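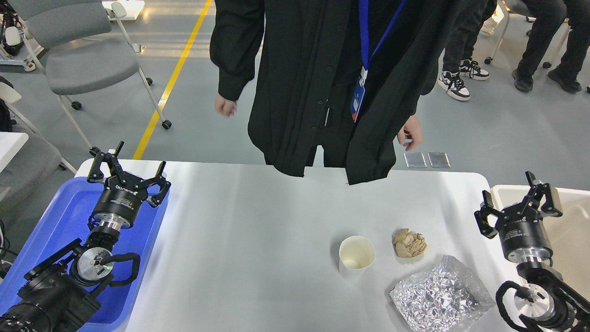

Demo hall, table 4. Paper cup, crumpled paper and foil on the table top, blue tray left, beige tray right.

Turunen Building, Ground Floor Hall
Housekeeping and Floor Safety Checklist, with Comments
Period: February 2020
Inspected by: Priit Raudsepp
Previous inspection: November
Area covered: 2,360 sq ft open floor, tables 1 to 6, visitor seating, waste point by the side door

Marks used: OK, FIX (to be put right before the next inspection), NOW (put right during the walk), N/A.

1. TABLES AND WORK SURFACES

1.1 Table tops free of cups, wrappers and loose paper when not in use: FIX
Table 4 had a white paper cup, a ball of tan paper and a sheet of aluminum foil. The cup was empty. Tables 1, 2 and 6 were clear. Table 3 had a roll of tape and two pens, which I left.

1.2 Sorting trays in place, one at each end: OK
Blue on the left, beige on the right at table 4. Please keep it the same way at the other tables. On table 5 they were the other way around and I swapped them.

1.3 Trays clean inside: FIX
Table 2 beige tray has dried coffee in the bottom. Wash with dish soap, not the floor cleaner.

1.4 Table legs level, no rocking: OK
Table 6 was rocking in November. New foot fitted, fine now.

1.5 Edges and corners undamaged: OK
Small chip on table 1, rear right corner. Same as last time, not sharp.

2. FLOOR

2.1 Yellow floor line visible and unbroken: OK
Some wear near the side door. Still easy to see. I would plan on repainting that stretch this year.

2.2 Walkway on the door side of the line kept clear: NOW
One box of Drestero hand towels was standing in the walkway. Moved to the supply closet.

2.3 Metal floor plates flush and tight: OK
Checked all plates by foot and by hand, including the two small ones behind table 4. One screw on the plate near the side door was proud by the thickness of a coin. Tightened.

2.4 Floor dry, no spills or sticky spots: NOW
Sticky patch under table 2, same coffee as 1.3 I assume. Mopped.

2.5 Extension cords off the walking route: OK

3. SEATING

3.1 Rolling chairs: casters turn freely, no cracks in the frame: FIX
One gray chair has a caster packed with hair and thread. Tagged and put against the wall. It needs cleaning out, no parts to order.

3.2 Chairs pushed in or parked along the back when the tables are not in use: FIX
Several left at an angle behind the tables. A chair on casters in a dark room is a trip hazard.

3.3 Visitor seating stable: OK

4. WASTE AND RECYCLING

4.1 Bins present and labeled: OK
Three Famex bins at the waste point. The label on the paper bin is peeling and will need replacing at some point.

4.2 Bins less than three-quarters full: NOW
Paper bin was over the mark. Emptied.

4.3 Items in the correct bin: FIX
There was foil in the paper bin and two paper cups in the metals bin. Going over it again:
Paper cups go in general waste. Our hauler does not take them with paper.
Clean paper, crumpled or flat, goes in paper.
Aluminum foil goes in metals if it is clean. Scrape food off first. Ball it up, small flat pieces get lost in the sorting.

4.4 Waste log filled in: OK
Paper total for the period is 2,472 lb, from the hauler's slips. One slip is missing, so I have written that week in as roughly 200 lb.

5. PEOPLE AND ACCESS

5.1 Badges worn where they can be read: OK
Lanyards at chest level on everyone I spoke to. Two visitors had theirs in a coat pocket and took them out when asked.

5.2 Closed shoes worn on the hall floor: OK

5.3 Long coats and scarves: comment only
The coat rack by the entrance was full, so people kept their coats on. Long coats catch on chair arms and casters. A second rack would help. Cunora quoted one for the front office last fall and the same model would fit here.

5.4 Posted limit of 50 people not exceeded: OK

5.5 Exits unlocked from inside and unobstructed: OK
Side door closer is slow. It does latch.

6. SUPPLIES

6.1 Spill kit complete: FIX
Absorbent pads used up, not reordered.

6.2 First aid box sealed and in date: OK

6.3 Gloves, medium and large: OK

6.4 Dustpan and broom on hook: NOW
Broom was behind the door. Hung up.

ITEMS TO FIX BEFORE NEXT INSPECTION

1.1 Clear table 4. Cup to general waste, paper to paper, foil to metals.
1.3 Wash beige tray, table 2.
3.1 Clean caster on tagged chair.
3.2 Park chairs at close of day.
4.3 Print the sorting list and tape it above the bins at eye level.
6.1 Order absorbent pads.

Carried over from November: lamp over the waste point still flickers. Reported again.

Signed: P. Raudsepp
Copy to front office and hall binder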